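What Is the Sabbath?

A page for younger readers, prepared by the Griltlow Centre for Faith and Learning

Many people who believe in God keep one day of the week apart from the others. On this day they rest, pray and spend time with one another. This special day is often called the Sabbath. The word comes from the Hebrew language, and it is linked to a word meaning "to stop" or "to rest".

Where does the idea come from?

The first book of the Bible is called Genesis. It tells how God made the world in six days and rested on the seventh. God blessed the seventh day and made it holy. The word "holy" means set apart for God.

Later, in the book of Exodus, the people of Israel are given the Ten Commandments. One of these tells them to remember the Sabbath day and keep it holy. The commandment is for everyone in the household. Parents, children, servants and visitors are all to rest, and so are the farm animals. The people of Israel had been slaves in Egypt, where they were made to work very hard. A day of rest reminded them that they were now free.

What counts as work?

This question has been asked for a very long time. Jewish teachers studied it with great care and wrote down kinds of work that should be left alone on the Sabbath. Planting, baking, sewing, writing and building are all among them. Many Jewish families today prepare their food before the Sabbath begins, so that no cooking needs to be done.

Christians have given different answers. In the Gospels, Jesus heals people on the Sabbath, and some of the religious leaders are angry with him. He teaches that it is right to do good on that day, and he says that the Sabbath was made for people. For this reason many Christians believe that caring for someone who is ill, or helping a person in trouble, is a fitting thing to do on a day of rest. 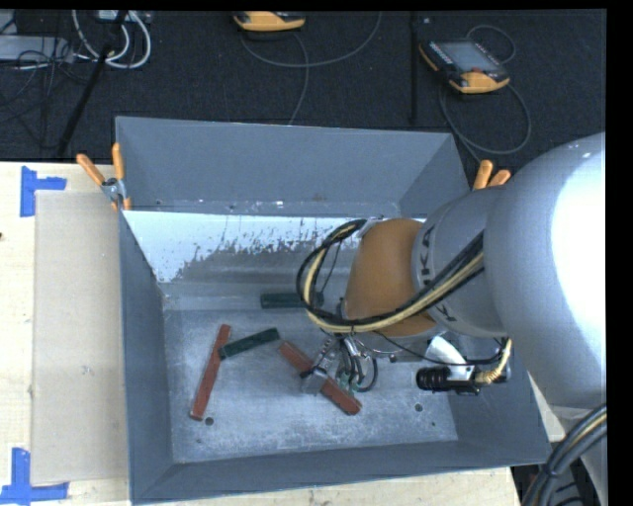 How do Jewish families keep the Sabbath?

The Jewish Sabbath is called Shabbat. It begins at sunset and ends when the stars come out on the following evening. Candles are lit shortly before sunset. A blessing is said over wine or grape juice, and another over two loaves of plaited bread called challah. Families may go to the synagogue, read, sing, take a walk or visit friends. When Shabbat is over, a short ceremony called Havdalah is held, with a plaited candle and sweet-smelling spices.

How do Christians keep it?

Most Christians meet for worship on the first day of the week, because the Gospels say that Jesus rose from the dead on that day. They often call it the Lord's Day. Some Christians, such as Seventh-day Adventists, keep the seventh day instead. In church there may be hymns, prayers, Bible readings and a talk. Afterwards, many families share a meal.

Does everyone get to rest?

Nurses, firefighters, farmers and bus drivers often have to work when other people are resting. Some of them choose another time in the week for worship and quiet.

Words to remember

Commandment – a rule given by God
Holy – set apart for God
Synagogue – a place where Jewish people meet to pray and learn
Worship – showing love and respect to God

Something to talk about

With a parent or teacher, read Exodus, chapter 20, verses 8 to 11. Why do you think the animals are included? What would you find hardest to put down for a whole day?

Text by Rocío Godoy. Last reviewed October 23, 2022.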